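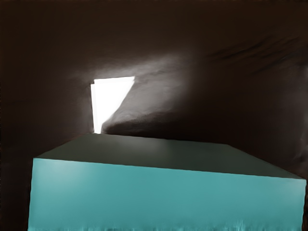
# Painting a box, a chest or anything else with big flat sides

I've painted a lot of boxes. Blanket boxes, toy boxes, a coal box, the plywood cube my sister sits her telly on, and last March a great lump of a storage bench for the hall that took me the best part of a fortnight (it should have taken a weekend, and I'll get to that). Big flat sides look like the easiest thing in the world to paint and they're the ones that show every wobble, so these are the notes I keep pinned up over the bench, typed out properly at last.

## Choosing the colour

Paint the sample on card, both sides, and move it about the room. Then lay it flat on top of something and stand another piece upright against it. You'll get quite a shock! The same blue-green can look nearly grey lying down and bright as a kingfisher standing up, all depending on where your window is. I once took a lid back to the shop convinced they'd mixed me a different tin, and the man very kindly turned it on its side for me and waited.

If you're going for a strong colour, go matt on the sides. Gloss on a large panel shows up each dent and filled hole, and every fingerprint after that. Eggshell is fine if children are involved.

Buy all of it in one go and tip the tins together in a clean bucket before you start. Two tins with the same name on the label aren't always twins.

## Getting it ready

- Wash it with sugar soap, then again with plain water. Furniture polish is the enemy here, and old pieces are soaked in the stuff.
- Take the hinges off. I know. Take them off anyway and put the screws in a jam jar with a bit of tape on it saying what they are.
- Fill dents slightly proud and sand them back the next day. Filler shrinks.
- Sand with the grain using 120 paper and then 180. A cork block keeps you level, and fingers don't.
- Hoover it, wipe it with a damp cloth, then leave it alone overnight.

Knots want two dabs of knotting solution or they'll bleed through as yellow moons. Mine did, on the hall bench, on the front, right in the middle - that was three of my lost days.

## Primer

Get it tinted. Any decent paint counter will put a squirt of colour in the primer for you and it saves a whole topcoat with dark greens and blues. I use the Mulcahy undercoat because it's what our hardware shop stocks and it sands to a nice powder without clogging the paper. Others are probably just as good.

One thin coat, dry, quick rub with 240, dust off. If it still looks patchy do another. It's much cheaper than topcoat.

## Roller or brush?

Both, in my house. I cut in the edges with a small brush, only one side at a time, and then go straight over the panel with a short-pile roller before the brushed bit has started to dry. If you cut in all round the box first and then go for a cup of tea you'll have picture frames on every side, and they never quite go away.

I swear by the little 4-inch Rolleditz foam sleeves for flat panels, though you do have to press very lightly or you get bubbles. Work from one end to the other and keep a wet edge. Finish each strip with one long, slow stroke the full length, all in the same direction, hardly touching it. Then leave it be! Going back to fix a spot that's started to dry is how you turn a small mark into a big one.

Do the top last. Dust lands on it while you're fussing with the sides, so give it a wipe just before you start.

## Edges and corners

Run a bit of fine paper along every sharp corner before priming, just enough to take the knife edge off. Paint pulls away from a really sharp corner and it's the first place to chip. I've a Kotano sanding sponge that's perfect for this and has lasted me years.

Watch for runs where the top meets the front. Paint gets pushed over the edge by the roller and hangs there, and you won't see it until it's dry. I go round with a nearly dry brush after each face and catch them.

## Drying (the bit I'm bad at)

Touch dry isn't hard. Water-based paint can feel lovely after 2 hours and still be soft as butter underneath for a week or more. I put a lamp and a pile of magazines on the hall bench the next morning, and I had the back cover of a gardening magazine printed on the lid, in reverse, until I sanded the whole thing down and began again.

So now:

- leave the tin's full time between coats, and longer if the shed's cold
- stand the lid on four blobs of Blu Tack, or on painter's pyramids if you're fancy
- nothing on top for 6 days at least
- a rub of clear wax along the inside lip so the lid doesn't stick to the box

That last one came from my neighbour Róisín Mac Giolla, and a candle stub does the job just as well.

## Cleaning up and keeping some back

Wrap the roller tight in cling film between coats and it'll be grand until tomorrow. Decant a bit of leftover paint into a small jar, filled nearly to the brim so there's hardly any air, and write the colour, the room and the date on the lid. Store it upside down. You'll want it the first time somebody drives a Hoover into the corner.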